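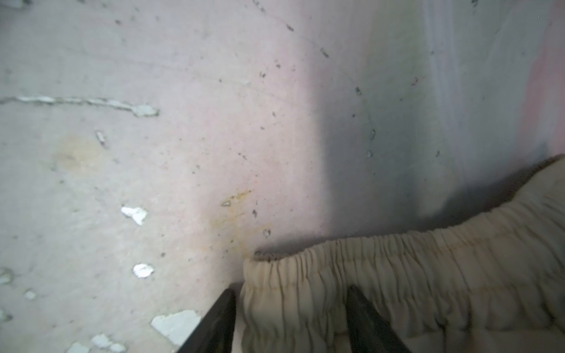

Page last modified: April, 4:10pm, by Rianne Hendriks

Gemville regression suite: progress report to Verstraete

Reporting period: second quarter of the grant
Prepared by: Rianne Hendriks, test engineering, Prasmont

Status

Work package 2 (flaky test isolation) is complete. Work package 3 (parallel execution) is in progress and behind plan. Work package 4 has not started. Spending is within the approved budget and no transfer between lines is requested.

Work package 2

The full suite now holds 1277 tests. Each was run 30 times against an unchanged build on the Nenwood cluster. A test was marked unstable if its result differed between any two runs. Most of the unstable tests fell into two groups: tests that read the system clock directly, and tests that shared a database schema with another test in the same module.

The clock group was fixed by passing in a time source at setup. The schema group took longer. Each test now creates its own schema and drops it on exit, which adds to setup time but removes the ordering problem. A smaller set fails only when the message queue is restarted during a run. Those tests have been moved to a separate job that does not block merges, and they remain open in the tracker under the label queue-restart.

The quarantine rules are in the repository next to the runner configuration. A quarantined test needs a named owner and an open ticket. The nightly job rejects any entry missing either one.

Work package 3

The runner splits the suite across 4 workers. Splitting is by recorded duration from the previous nightly run; the first version split by file name and left one worker busy long after the others had finished. Tests with no recorded duration are given the median for their module.

The delay comes from the report merger. Each worker writes its own result file, and the merger dropped entries when two files used the same test identifier for different parameter sets. Identifiers now include a hash of the parameters. This changed the format of the history table, and about 1000 old rows had to be converted before trend charts would load again. Conversion is finished. The charts for the first quarter have been checked against the archived reports and match.

Still open: log output from the workers is interleaved in the console view. The stored logs are correct.

Changes to the plan

We ask Verstraete to approve moving the work package 3 milestone into the next quarter. The start of work package 4 (test selection based on changed files) would move with it. The end date of the grant does not change.

Risks

The Nenwood cluster is due for an operating system upgrade during the next period. The runner image has been built against the new version, but only the unit tests have been run on it. Integration tests will follow when a test node is made available.

Next period

Fix the console view. Run the integration tests on the new image. Close or reassign the queue-restart tickets. Send the draft design for work package 4 to Verstraete for comment.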